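Last updated: September

Does retargeting the fingers matter, or is everyone just tuning seeds?

murura_sim
Trying to reproduce the Lencho result, the one where you collect demos in simulation, multiply them by replaying segments with the objects shuffled, then train on the pile. They report a big jump from 300 generated demos over the raw human ones. I get a jump too. Mine is downward.

stivotura
How many source demos?

murura_sim
13, all by me, all after lunch.

hwako
There's your problem. Segment replay assumes the hand arrives at the object the same way each time. If you approach from the left in half of them, the stitched trajectories come out looking like a man swatting a wasp.

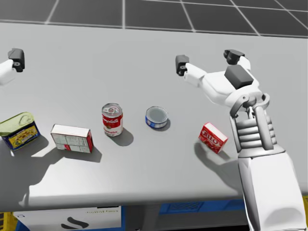
murura_sim
Object spacing is what I'd look at first, before anyone blames my lunch. The generator samples new poses on the table and only rejects ones that overlap, so it happily accepts layouts no open hand can get into. With the tuna can next to the gelatin box like that, a grasp on the box has to bring spread fingers in right beside its neighbor. My replay code knows where the box is. It has no opinion whatsoever on tuna.

hwako
So add a clearance check. That isn't a finding, that's a missing if statement.

zinash_a
Disagree with Hagos. If you filter out the tight layouts, you've quietly made the task easier, and then your policy looks wonderful until someone tidies the shelf. Keep them, but run collision checking on the replayed segment and throw out the ones that fail. Report the discard rate.

stivotura
Nobody reports the discard rate.

zinash_a
I've noticed.

murura_sim
OK, ran it with Zinash's version overnight, 4 seeds. Better than raw demos on 2 of them, a wash on the others.

hwako
Two out of four. Call the press.

zinash_a
What was the discard rate?

murura_sim
High enough that I'd like to recheck it before I type it here. Also went back over my source demos and yes, Hagos, the approaches are all over the place. Re-recording tomorrow at 9 am, before lunch.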